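The Thursday hike is coming back in March, and this time there's a sign-up sheet

If you've been hanging around the outdoor rec office lately asking when the Thursday hikes start up again, I finally have an answer for you. March! The rec center confirmed it this week, and I got to sit in on the planning meeting (there were cookies, so I stayed for all of it).

For anybody new to the base, the Thursday hike is the evening walk up the Konar ridge and back down by the old water tower. It used to be a pretty loose thing. You showed up in the parking lot, you waited for whoever was leading that night, and off you went. I did it most weeks my first year here and I met half the people I know that way. Then the ridge path washed out below the second switchback, and the whole program went on hold while the town and the base sorted out whose dirt it was.

That's settled now. The town has rebuilt the bad stretch with a proper stone edge and a drain underneath, and Zorica Živković from the rec office walked it last weekend with two of the regular leaders. She told me the new section is wider than the old one and a lot easier on the knees going down. I'm going to hold her to that, because my knees have opinions.

The hike leaves at 5:30 p.m. from the lower lot behind the gym. The full loop is 7 miles, and most groups will be back before dark once the clocks change, but you still need a headlamp. Leaders will be checking at the start, and if you don't have one with you, you'll be sent on the short loop instead. Same goes for phones: bring one with some charge in it, please. The last leader out carries the radio, but Zorica said she'd like everyone to be able to call the desk if the group gets strung out.
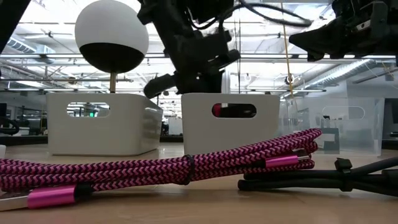
Charge up before you head out.

The big change is the sign-up sheet. You can't just turn up anymore, and I know some of you are going to grumble, because I grumbled too. Each walk is capped, with one leader for every 9 hikers, and names go on the sheet at the rec desk by noon the day before. You can call it in if you work on the far side of the base. There's no fee. Families are welcome on the short loop, and kids need a grown-up of their own along with them (the leaders can't stand in for you, so don't ask).

Lorna McIver will be leading the first one. She's been walking that ridge longer than most of us have been stationed here, and she picked a gentle pace for opening night on purpose. Tatsuya Ishida takes the second week and says he'll go a little faster, which if you've ever hiked with Tatsuya means you should eat a real lunch that day. After that the leaders rotate, and the schedule will be taped up on the door by the equipment counter.

Speaking of the equipment counter – it's open late on hike days now. You can borrow poles, daypacks and a limited number of headlamps with your base ID, and everything has to be back by closing the next day. Boots you have to bring yourself. I asked whether running shoes would do and got a look from Lorna, so I'm going to say no, or at least not until the path dries out. The clay up by the saddle sticks to everything this time of year.

There's also talk of bringing back the spring overnight. The last one went to the hut at Nirka, and it was easily the best weekend I had that year, even with the snoring. The high point of that route is the Urus overlook at 1587 meters, and on a clear morning you can see all the way down the valley to the river. Nothing is booked yet. The rec office wants to see how the Thursday numbers go first, and the hut has new managers who haven't opened their calendar. If you're interested, put a star next to your name when you sign up and they'll get in touch.

I did ask why it took so long to get the program back on its feet. The path was the main thing, but they also had to train new leaders. Three of the old ones moved away over the winter, and each new one needs the first aid class plus a couple of practice walks before they get a group of their own. The class runs again at the end of the month. You don't have to be fast or fancy to lead, and they're still short by a few people, so go talk to the desk if you've ever thought about it!

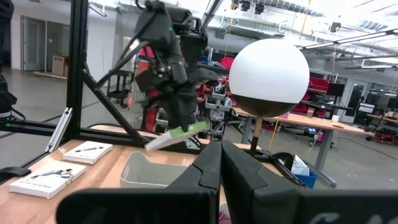
Nermina Papadopoulos wishes the sign-up deadline were later. "I don't know my shift until the afternoon before, so noon is no good to me," she said when I caught her at the desk. "I'd come every single week if I could call at dinnertime." She's planning to put her name down anyway and cancel when she has to, and she hopes other people will cancel too so the spots don't go to waste.

I passed that along to Zorica, and she said the noon cutoff is there so the leaders know how many of them have to show up. She's willing to try a later time in April if the first few walks go smoothly. In the meantime there'll be a waiting list, and if somebody drops out, the desk will call the next name up until 4 p.m. on the day of the hike. So Nermina may have a way in after all.

A few odds and ends. Dogs are fine on the short loop if they're leashed, but they can't come on the full one, where the path crosses a pasture and the farmer has sheep out. If it rains hard, the walk is off, and the desk will change its phone message by 3 p.m. Light rain doesn't count. Parking in the lower lot is tight on volleyball nights, so walk over if you live close by, or use the gravel lot past the chapel.

And for those who just want something to do indoors until then, Zdenka Georgiev is giving a map reading evening in the rec center's back room the week before the first hike. It starts at 6 p.m. and you'll want a pencil. She'll be using the Kolev trail map, the green one they sell at the counter, and she has copies to share if you don't own it. I've been getting by on following the person in front of me for years, so I'll be sitting near the front.

The sign-up sheet goes out at the rec desk on Monday morning.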